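基于手动示教与遥操作的厨房零食袋抓取:课程项目报告

Flasness 项目组 Kullotport 校区 机器人综合实践课

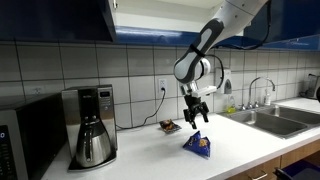
图1 夹爪张开,位于台面上的蓝色零食袋上方

摘要

本项目研究如何让机械臂学会从厨房台面上拿起软包装零食袋,并放到指定位置。我们用两种方式采集示范:一种是操作者直接握住机械臂拖动(下称“手动示教”),另一种是用手柄远程控制(下称“遥操作”)。两种数据分别训练同一结构的策略网络,再在同一台面上做对比测试。结果显示,遥操作数据训练出的策略在接近阶段更稳定,手动示教采集得更快,但图像里经常有人手,后期要花时间处理。

1 项目背景

前一届的课程项目用的是硬质方块,位置固定,抓取点也固定。硬物的好处是夹爪闭合之后形状不变,程序里写好几个路径点就能完成。零食袋不一样,袋子受力会变形,立着和平躺时可抓的地方也不同,袋口的封边是比较好夹的部位,中间鼓起来的地方容易滑。

我们选择在真实的厨房里做,没有用实验室的黑色垫板。厨房的背景比较杂,墙面是白色方砖,带灰色砖缝,台面是白色的,旁边有微波炉、咖啡机和双槽水池。不锈钢表面会反光,不同时间的光线变化对相机图像影响明显。这些条件增加了难度,也更接近家里实际使用的情况。

2 设备与软件

机械臂末端装黑色两指夹爪,夹爪与腕部之间有一块白色安装支架。控制程序沿用课程提供的框架,我们在上面加了一个录制模块,项目内部叫 Kandilwood。它负责同步保存关节角、夹爪开度和相机图像。手柄映射部分单独写成一个小程序,叫 Bangash,可以在平移模式和旋转模式之间切换。

最初的手柄映射是六个自由度同时控制,试用后发现新手很难只往下走而不带旋转。改成两种模式切换以后,单次示范的时间变长了一点,但轨迹干净很多。

3 示范采集方法

3.1 手动示教

机械臂进入重力补偿模式,操作者一手托住前臂,一手扶住腕部,把夹爪带到袋子上方,然后下降、闭合、抬起、移动、松开。夹爪开合由脚踏板控制,这样手不用离开机械臂。

采集时有几条规定:

夹爪在袋子上方先停一下再下降,停顿时保持张开。
两指尽量跨在封边两侧。
操作者站在机械臂侧后方,减少身体遮挡相机。
袋子被碰倒时不中断,继续录完,之后在标签里注明。

3.2 遥操作

操作者坐在台面对面的桌子旁,看显示器上的两路图像,用手柄控制。刚开始我们允许操作者直接看现场,后来发现这样采到的动作依赖图像里看不到的信息,比如从侧面观察指尖离袋子的高度。改成只看显示器以后,操作者会更早调整夹爪姿态,动作也慢一些。

3.3 物品摆放

每次录制前重新摆放袋子。摆放分立放、平放和斜靠三类,同一类里再改变朝向和位置。部分示范里台面上放两个袋子,只抓指定的一个。位置范围限制在咖啡机和水池之间,太靠近水池时,机械臂的腕部容易碰到水龙头。

4 数据情况

采集工作在九月完成。剔除录制中断和图像丢帧的部分后,剩下2228条示范,两种方式都包含在内。为了比较公平,训练时从中选取2000条,两种方式各占一半,其余用作验证。

手动示教的图像里,操作者的手和前臂经常出现在夹爪旁边。如果直接拿来训练,策略在没有人手的画面里表现很差,夹爪会停在半空不下降。我们的处理办法是把录下的关节轨迹在机械臂上重放一遍,同时重新拍摄图像。重放前要把袋子摆回原位,我们用第一帧图像做半透明叠加来对齐。袋子的形状不可能完全复原,所以有一部分重放没有抓到,这部分没有计入上面的数量。

5 训练与测试

策略的输入是两路图像和当前关节角,输出是接下来一小段时间的关节目标和夹爪开度。两组数据的网络结构和训练参数都一样。

测试时每种策略各运行25次,摆放位置事先画在一张图上,两种策略使用同一张图。成功的标准是袋子被抬离台面,移动到目标区域并放下,中途没有掉落。我们在记录表里把过程分成接近、闭合、抬起、放下四段,分别写明在哪一段出错。

6 结果与分析

6.1 接近阶段

遥操作策略的接近动作比较直,先到袋子上方,再垂直下降。手动示教策略的路线带弧度,原因可能是人托着机械臂时习惯从侧面推过去。弧线在台面空旷的时候没有问题,旁边有第二个袋子时,会把它推开。

6.2 闭合阶段

两种策略在立放的袋子上都表现较好。平放的袋子最难,指尖要贴近台面才能夹住边缘,稍高一点就只夹到空气,稍低一点会触发力矩保护停机。手动示教在这一点上有优势,操作者能感觉到指尖碰到台面,示范里的下降高度更一致。遥操作者没有力反馈,只能凭图像判断,高度偏差较大。

6.3 反光与背景

上午窗户进光时,咖啡机的不锈钢外壳和水池边缘会出现亮斑,两种策略都有过朝亮斑方向偏移的情况。我们在训练时加入亮度和对比度扰动,偏移有所减少,没有完全消除。上方柜门打开或关闭对结果影响不大,我们在采集时两种状态都录过。

6.4 采集效率

同样一条示范,遥操作用的时间大约是手动示教的2倍。但手动示教要加上重放和重新摆放的时间,合计之后两者差距不大。手动示教比较费体力,连续录制一段时间后手臂会酸,动作质量下降,需要轮换。

7 遇到的问题

线缆:黑色线缆从机械臂上部绕到腕部,拖动时如果留得太短,会在腕部旋转时拉紧;留得太长又会进入相机视野。最后的做法是在前臂上用绑带固定,腕部附近留出一个弯。

时间同步:早期的录制里图像比关节数据晚,策略学到的闭合动作偏早,夹爪还没到位就合上了。修改 Kandilwood 的时间戳来源以后解决,修改前的数据全部没有使用。

袋子磨损:同一个袋子反复夹取后变皱、变软,和新袋子的抓取难度不同。我们没有单独控制这个变量,测试结果里可能包含它的影响。

8 后续工作

下一步准备把两种数据混合训练,用手动示教提供下降高度,用遥操作提供接近路线。手柄也打算加上振动反馈,在指尖接触台面时提示操作者。另外希望增加袋子的种类,目前用到的包装尺寸比较接近,还不清楚策略对更大的袋子是否有效。

原始记录表和摆放图放在 Flasness 项目的共享文件夹中,修改前的手柄映射也保留了一份,供下一届同学对照。

报告提交日期:2026年10月22日,星期四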